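**Stovevden Media Library: Contributor Interviews**

September 29, 2021

Katalin Csonka has licensed stock footage through the Stovevden library since its first year of operation. Her catalog now holds 712 clips, most of them short studies of office work, retail counters and people using telephones. The library spoke with her ahead of the new submission rules that take effect in October.

Ms. Csonka began her career at Virág, a regional production house, where she cut corporate training films. "We were always missing five seconds of something," she said. "A hand on a keyboard, a door closing. I started shooting those pieces myself and keeping them."

Under the new rules, contributors may submit no more than 80 clips per month, and each clip must carry a written caption in full sentences. Ms. Csonka supports both measures. "Buyers search by words," she said. "If the caption is careless, the clip is lost, however well it was lit."
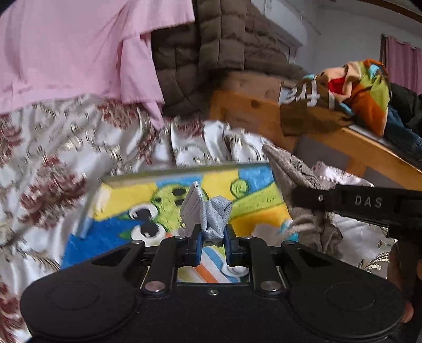
Captions take up the larger part of her working week. She drafts them in a single sitting after the edit is finished, and she reads each one against the footage before it is uploaded through Dovamus, the library's submission system. She asks herself what a buyer would type and whether the clip would satisfy that buyer. A small piece of light blue cloth with tiny dark dots, she noted, should be captioned with its color and its pattern, and the word "mask" should be used only when the contributor is certain of it. "An editor working on a health story will be annoyed if you guess," she said.

The interview also addressed editorial and commercial licensing. Ms. Csonka keeps the two in separate folders and does not move a clip from one to the other without a signed release. Last year Ornard, an advertising agency, requested 144 of her clips for a single campaign. She withdrew nine of them from the order when she found that the releases did not cover paid advertising.

"It cost me some income," she said. "The agency came back in the spring with another order, so I have no complaint."

Asked about clip length, she said that she still prefers to deliver longer takes and allow the buyer to trim them. She expects to submit a new series on small repair shops once the October rules are in force.

Contributors with questions about captions or releases should write to the library's submissions office.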